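Wrist camera or overhead for shelf picking? Two-finger gripper, small budget

Forum: Arms, Grippers and End Effectors
Replies: 9

kinnear_bench
We're setting up a shelf-picking bench at Kinnear and I have to pick a camera position before the end of January. The arm is a six-axis Bestorine on a fixed pedestal, the gripper is a parallel two-finger from Nurkia, and the items are ordinary groceries. Budget for cameras and mounts is $2,000, cables included.

Option one is a small colour camera at the wrist looking down past the fingers. Option two is a depth camera on a post above the bench. I've used overhead before, on cartons only, and it was fine. Anyone run both on the same bench?

RossMenzies
Ran both for most of last year. Overhead is easier to calibrate and you do it once. The wrist camera needs hand-eye calibration every time someone knocks it or changes fingers, and someone always does.

For mixed groceries I'd still go wrist. The overhead loses sight of the item when the gripper moves over it, and that's the moment you want to see it.

tindale77
Disagree with Ross. You don't need to see the last 50 mm if the approach is planned properly. Put a decent depth camera up high, plan once, close the fingers, check the finger gap to see if you've got something. I've had a bench going that way for two years and the wrist mount is in a drawer.

RossMenzies
What are you picking, though?

tindale77
Boxed hardware and bagged fasteners. Opaque bins.

RossMenzies
Right. Put a clear acrylic rack in there and try again. The depth image comes back with holes in it, or you get the bench behind the shelf as if the shelf weren't there.

lsarmiento
Lilibeth Sarmiento here, I look after the test bench at Drenico. We did a comparison along these lines so I'll put the numbers up. Same arm, same gripper, same items, one controller.

Total attempts: 3,466 across both camera positions. Failed picks: 542. We sorted the failures by hand into 11 categories, which was too many, and I'd use four or five next time. The biggest one for overhead was the fingers touching a shelf divider on the way down. The biggest for wrist was glare, where the acrylic edges under the ceiling lights were picked up as the edge of an item.

So neither was clean. The wrist camera failed less on chocolate bars and small jars, and the overhead failed less on boxes. Foil was poor on both.

kinnear_bench
Thanks, that's very useful. Was the glare fixable? And what finger opening were you coming in with? The Nurkia fingers are pretty chunky and I'm worried about how much of the picture they take up.

lsarmiento
Partly fixable. We turned off the row of lights directly over the bench and put a diffuser on the next row, and locked the exposure so it stopped hunting every time foil came into view.

On the fingers, we approached wide open and closed late. You lose the bottom corners of the picture but the middle stays clear, and the middle is where the target should be. View from the wrist with ours spread over the display stand and the foil items in the basket:
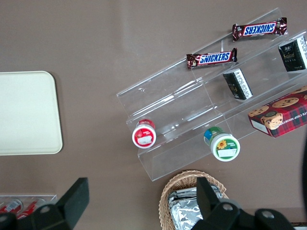 Settings I'd start with

1. Fixed exposure, set with the foil items in view. Auto exposure will darken everything else.
2. Mask the fingers out of the image at full opening, then check the mask again at half closed. Ours shifted enough between the two to matter.
3. Don't train only on labels facing up the right way. A bar on one step can have its lettering upside down to the camera while the one below it reads normally, and our first model was noticeably worse on the upside-down ones.
4. Cap the approach speed for the last part of the move. The controller we had sent frames late at full speed, so the arm was acting on an old picture.
5. Recalibrate after any finger change. Ross is correct about this and it is a nuisance.

tindale77
Point 4 sounds like a controller problem that you're blaming on the camera. If your frames are late you'll have trouble with any camera you hang on a moving wrist. Mine doesn't move, so late frames don't hurt me.

lsarmiento
Fair. We did swap the controller afterwards and the lag dropped, but we haven't rerun the full set, so I can't say what it does to the failure count.

RossMenzies
You could do both on that budget if you skip depth on the wrist. Cheap colour camera at the gripper, depth on the post, and use the overhead only to choose a target. Spend what's left on a stiff bracket — the printed ones flex and you'll be chasing a calibration error that's really plastic.

kinnear_bench
That's probably where I'll end up. Aluminium bracket is quoted already. I'll run wrist only first, then add the post, and put the results in this thread when I have a few hundred picks on each.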